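Covered Tables, Bread Boxes and Other Promises

Posted 2024-03-17 by Toon De Smet

I have been suspicious of tablecloths on work surfaces for as long as I have been writing this page. A cloth hides a bad top, it slides, it catches crumbs in the hem, and then somebody has to wash it. So when three readers wrote in February to tell me that a heavy cotton cover was the best thing they had ever done to a kitchen table, I answered with the usual remark about picnic season. One of them wrote back with a fair question: had I looked at one lately?

I had not. I went in expecting to be right, and I came out mostly right, with a couple of concessions I'll get to.

For the record, my own table has a Tomard cover on it, bought years ago at full price. It has shrunk twice and now stops short of one corner. Van Leeuwen sells a thicker one and says in the leaflet that it "lies flat from the first day." I will believe that when I see it on a table that is being used by people.

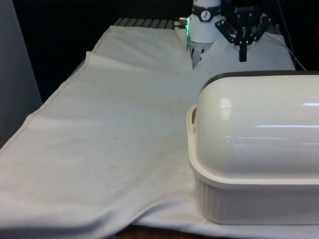

White cloth, sewn hem, and the creases that come free with it.

Look at the hem first. Everyone who sells these covers talks about the weight of the fabric, and hardly any of them talk about the edge, where the trouble starts. A doubled edge makes a ridge. Put a hem across a surface you mean to work on and you have built a small speed bump for every bowl you own. The hem belongs over the side of the table, hanging down, where it can do its job of adding a little weight.

The smudges are the other thing. White shows everything, and the sellers like to tell you this is an advantage because you'll know when to wash it. I know when to wash things already. Brownish marks on a white cloth could be any of half a dozen substances, and not all of them respond to the same treatment. My routine is cold water and plain soap, then a 20 minute soak, and after that I stop caring. The Flumano stain bar was recommended to me by two separate people and did no better than the soap on my tea marks, though it does smell nicer.

I'll admit the drape at the front is handsome. Soft folds over a table edge make any room look as if somebody tidied it, and I can see why people fall for that. My sister would buy it on the drape alone. She also owns seven gravy boats. 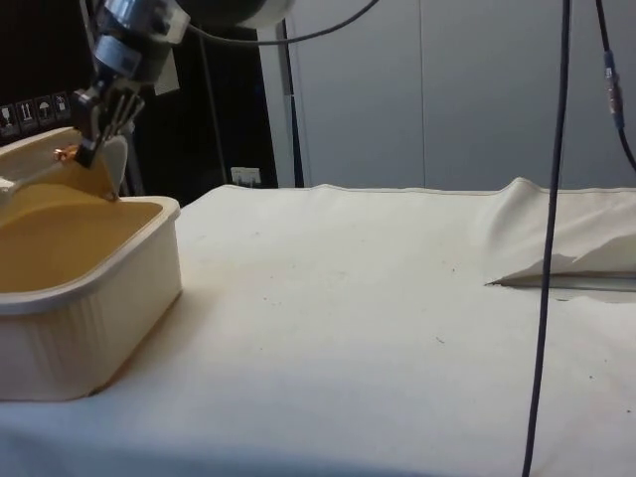
861 words in the full write-up

Now for something I like better than I wanted to: the scoop and the open tub. I have argued against decanting dry goods for years. You buy a bag that already closes, you pour it into a box that closes slightly worse, and you lose the label with the date on it. The whole business seems designed to sell boxes.

A wide container does have one thing going for it, and the picture makes the case better than the catalogs do. You can get a broad scoop in flat. Try that with a paper bag and you end up with half a load and a dusty sleeve. With a tub this shape the blade goes straight into the fill, and a thick rolled rim gives you something to level against.

My complaint is the filling. It is up nearly to the top, which looks generous in a photo and is a nuisance in practice. Anything fine and grainy, tan like this or any other color, wants room above it, or the first careless scoop goes over the side. On a bare tabletop you wipe that up with the edge of your hand. On a cloth it gets down into the weave and stays there until wash day. I fill mine to two thirds and put up with refilling more often.

Drilotia makes a scoop with a level line printed inside the bowl. I tried it for six weeks. The line wore off in four. 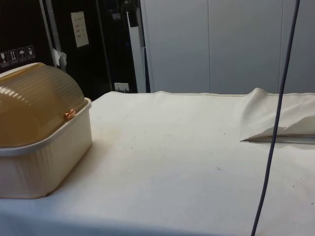
Ribbed base, ridged roll-top lid, small copper-orange knob.

Roll-top bread boxes divide people, and I have been on the grumpy side of that for a long time. The ridged lid is a dust collector. You can't wipe along it in one pass, you have to follow the grooves, and whoever designed the first one plainly never cleaned it. Plastic at least weighs less than the steel ones, so you can carry the thing to the sink.

I do like an amber lid that lets some light through. An opaque box is where the heel of a loaf goes to be forgotten, and if you can make out even a shadow in there you are more likely to deal with it. The knob is small for my hands. Placed at the end like that it's easy enough to find, but I would want to try it with buttery fingers before spending money.

As for the canvas-like cloth, the same faults show up: a stain beside the box, a few specks, a flap bunched up at the back by the wall. Tuck that flap under or cut it off. A loose corner at the rear of a table is where teaspoons go missing.

Where that leaves me: the wide tub gets a yes, the bread box a maybe, and the cover stays on probation. I've ordered the Van Leeuwen in gray and will measure it before and after the first wash. Readers who want to send their own tables can use the address on the contact page, and please leave the crumbs on.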